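Can you put a dark gray housing back on without the screws?

zjuric
I took apart an old desk fixture my uncle left me (a Kornetti, I think, the label is long gone) to clean twenty years of dust out of it, and now I've got a tub of parts and a very vague memory of how they went. The cover is rounded and matte dark gray. I'm two screws short and the hardware store wants me to buy a box of 500. Can I glue it? Will I hate myself later?
Zlatko Jurić, Umarport

Belmiro Antunes
Please don't glue it! I did that with a Griltow lamp once and had to cut it open with a hacksaw the next October, when the switch quit. Take one of the screws you still have to a repair shop and ask if they'll dig through the junk drawer for you, mine did it for 89 cents. While you're waiting, wash the cover in lukewarm water with a drop of dish soap and let it dry overnight — matte plastic shows every streak if you rub it with a paper towel.

tapedeck_20
just use tape lol. mine has been taped since I moved

Belmiro Antunes
Tape lets go in a warm room, I've been there. One more thing, Zlatko: put the cover on dry first, no screws, and see if it sits level all the way along. If it rocks, lift it off and try again before you tighten anything, and then go a half turn at a time, switching sides as you go.

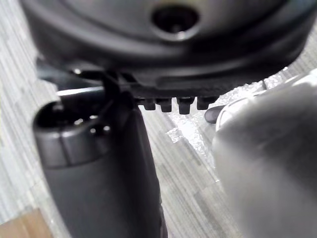
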